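Fixing a Grip Pad That Lets Go Halfway Through a Lift

In the last part we got our hand-held gripper, the Tratine, picking up plates and cups, and it was so much fun that I wore it out! By April it had started dropping things. The jaws closed fine, the plate came up, and then it slid out sideways. Luckily this fault is easy to find and very satisfying to fix.

Start with the power off and the jaws open. Press each ribbed pad with your thumb and try to push it sideways. A good pad won't budge. Mine shifted by 2 mm, and there was the whole problem.
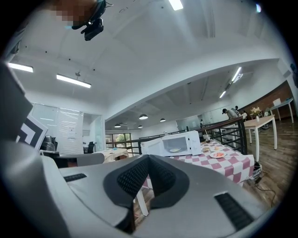
Can I just close the jaws harder?

Please don't. Extra force makes a loose pad creep faster, and sooner or later you'll crack a plate close to somebody's hand.

Peel the loose pad off, scrape away the old glue and wipe the seat with alcohol. Put on a thin layer of fresh glue, press the pad down and clamp it for 8 hours (I know, the waiting is awful). Then do 4 slow test lifts with something soft before you go anywhere near dishes.

Check your log too. Mine showed the first slip at lift 985, long before I noticed anything by eye, so I now have Halura beep whenever the jaw width changes in the middle of a lift. Setting up that alert comes next, and it's a great little project!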